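Ploltow Packing Hall, Open Afternoon
November 2024

I went to Ploltow for the bags. My sister-in-law assumed I meant handbags and asked me to look out for something in tan, and I didn't correct her until I was safely on the train.

Ploltow packs small things for other companies: spare parts, craft kits, the little packet of hardware that you throw in a drawer and never see again. Once a year they open the hall to anyone who signs up by email. There were more of us than I expected. A man in front of me had brought his own bag of bags, to compare.

Jurgita Org met us at the side door and handed out hairnets, which I wore with what I hoped was dignity. She has run the packing hall since it moved out of the old Edwards building, and she still talks about the Edwards elevator the way other people talk about a bad landlord. The new hall is all on one floor. She mentioned this several times.

We began in the stock room, where the empty bags live. I had always thought a zip-top bag was a zip-top bag. Ploltow keeps 24 sizes, and the difference between two of them was so slight that Jurgita had to hold them up to the window, one over the other, before any of us would believe her. They come in sleeves of 100. The closures are colored so that a packer can see from across a bench whether one has been pressed shut, or at least that's the theory. A woman beside me pointed out that it also makes them look like candy, and Jurgita said yes, they get that a lot.

Then the benches. Three of them were set up for visitors, and we were allowed to pack a kit ourselves. Mine was for a firm called Skemska: one part, one folded instruction sheet, in that order, sheet facing out. It sounds simple. My sheet went in facing the back, came out, went in facing front but upside down, came out again, and by then had the look of something found in a coat after the wash. Nuria Gebremichael, who was teaching our bench, took it off me very kindly and gave me a fresh one. She does 230 in a morning and can hold a conversation about her tomatoes the whole time.

Her method, for anyone who wants it: open the bag with the thumb, slide the part in flat, let the sheet follow along the front, then push the air out from the bottom corner before closing. I had been closing first and then wondering why I'd made a pillow.

The finished bags wrinkle, by the way. I asked whether customers complain. Nuria said they complain if the sheet is missing and otherwise seem to be at peace with it — Welilness, who do some sort of massage gadget, once asked for a smoother bag, got a quote for a smoother bag, and went back to the usual one.

Coffee was in the canteen, with a tray of almond cookies that vanished while I was returning my hairnet. The talk on cardboard afterward was longer than it needed to be, though I did learn what a flute is. Parking is behind the hall, and the train station is a dull but flat walk away. Sign up early if you want a bench, and clip your nails beforehand.

I told my sister-in-law they were out of tan.
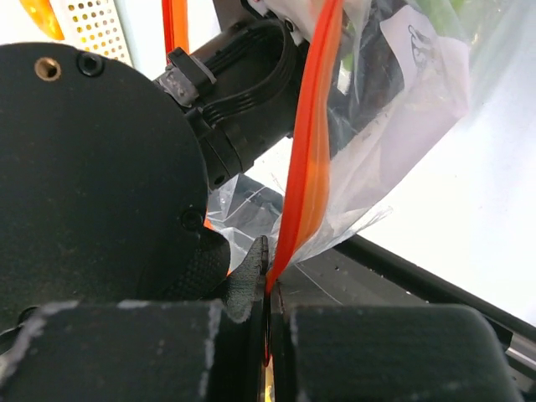 A zip-top bag with its red-orange seal, the printed sheet inside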